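28 August 2018

So the laundry project lives! I know, I know, I went quiet for most of the summer, and a few of you wrote to ask if I'd given up and gone back to clocks. Nope. I've been in the back half of the Ukitz workshop with my hands full of cable ties, and the robot (still called Bellamy, the vote is closed, please stop sending me names) has finally got two arms and two hands I'm willing to put near real clothes.

The job is the same one I set back at the start. There's a bed with stuff on it, there's a basket on the floor, and Bellamy has to get the one into the other. A kid can do it. Bellamy's software is at build 322 and we are still arguing about sleeves.
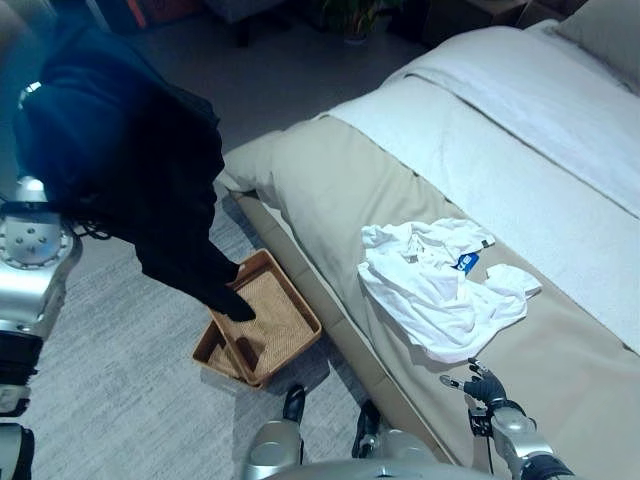
Dark clothes are the worst, by the way. With a white T-shirt I get creases and shadows, and the vision code can make a decent guess at where the edge is. Black cloth is just a big hole in the picture. I tried turning up the exposure, I tried a second lamp, and I spent a whole evening on a depth filter that Kai-wen Hsu wrote for his own arm (thanks, Kai-wen, I owe you dumplings). The filter helped the most, but I had to slow it way down to keep it from seeing hems that weren't there.

The fingers are better news! I swapped the tendon cord for the thicker stuff from Varow, and I can now close a hand on a bunch of fabric without hearing that awful little ping. It took almost 50 feet of cord for the pair, counting what I ruined. I also redid the wrist wiring with more slack, because build 304 had a habit of rolling the forearm all the way over and I'd already pulled two connectors out of the board that way. The loops look messy and I don't care.

What I really want to sort out next is passing cloth from one hand to the other. My code treats it as two separate grabs, and the second hand plans its grab as if the first one weren't pulling on the fabric at all, so the whole piece shifts and the target moves. I've got 21 settings in that one file and I swear half of them fight each other. 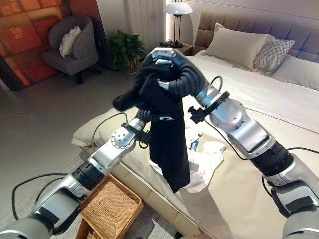
I'm thinking of throwing most of that out and letting the top hand hold completely still until the lower one reports contact. Slower, sure, but I could watch what's going on and fix one thing at a time. If anybody has done this with soft stuff (towels count!) please leave a comment, even if it's just to tell me what broke.

Next on the bench is the left elbow, which has a click I don't like. I have new bearings coming from Indness in September, and until they get here I'm keeping the lifts light and the speed low.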